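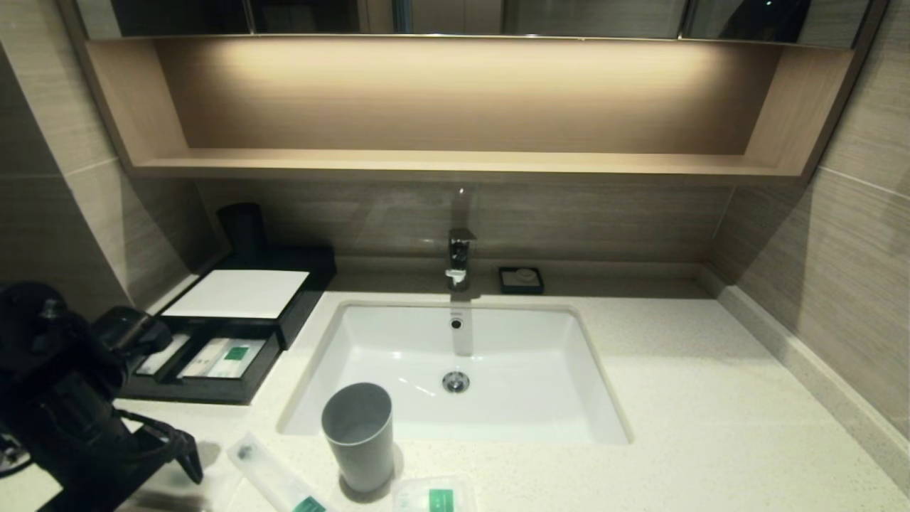

Girish Solanki reckons I'm being precious. Hotels stopped giving you a proper bar of soap years ago, he wrote under my last piece, and the world kept turning, so why the fuss over a few little packets?

Fair enough. Let me have a go at the fuss then.

My complaint is with the word "request". You know the card. Items available on request. Toothbrush, razor, comb, cotton buds, all the small stuff that used to be sitting there when you walked in. Now you ring down. Or you queue at the desk behind a coach party with your hair half washed. At the Tunside in July I asked for a toothbrush at ten at night and was told to download the app. The app wanted my date of birth. For a toothbrush.

And I know the argument, I've had it put to me by Larysa Onyshchenko, twice, at length. Waste. Plastic. Bins full of things opened once and left. She's right about the bins. I'm not going to sit here and defend a nail file wrapped in three layers of film. But if it's waste you care about then look at the rest of the place. Heating on with the windows open. Breakfast buffet scraped into sacks at half past ten. A cushion on the bed nobody has ever leaned on, and a second cushion in front of it. The Tunside charged me 38 pounds for parking and had a patio heater going in the middle of summer. Then a card about the planet, propped on the towel rail.

It's always the cheap thing that goes. The thing the guest touches.

What I miss is being expected. Somebody had thought, a person is coming, they might have forgotten somthing. My mother kept a drawer like that for visitors. Spare flannel, hairgrips, a new toothbrush still in its box. You never had to ask, and asking was the bit you dreaded. Think who forgets things. People off a delayed train. People who packed in a hurry for a funeral. Parents. They don't want to explain themselves to a lad on the night desk, and I'd bet he doesn't want to hear it.
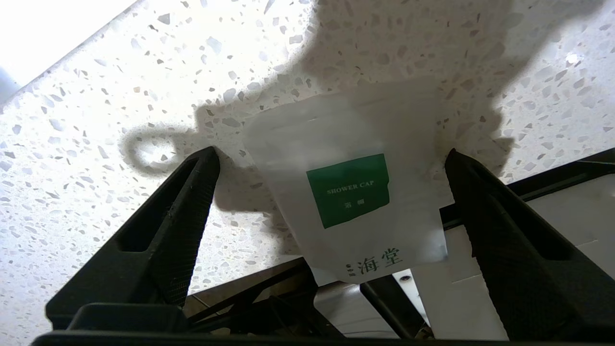
Small hotels seem to get this better than the big ones. The Ommont, 45 rooms, no spa, carpet from another age. Everything laid out. If you don't open it, it stays for the next person, which strikes me as a perfectly good answer to the waste question and costs no one an app.

Montserrat Montoya emailed to say put a basket on each landing and let people help themselves. Yes! Do that. I'd take the landing. Paper instead of plastic, fine. Fewer bits, also fine, I have never in my life used the shoe mitt. Charge me a pound on the room if you must, just tell me when I book.

But dont take it away, leave the price where it was, and then thank me for my help in saving the sea. I didn't help. I wasn't asked. I was stood in a bathroom with no toothbrush, reading a card.

More on breakfast next time, if I've calmed down about the toast.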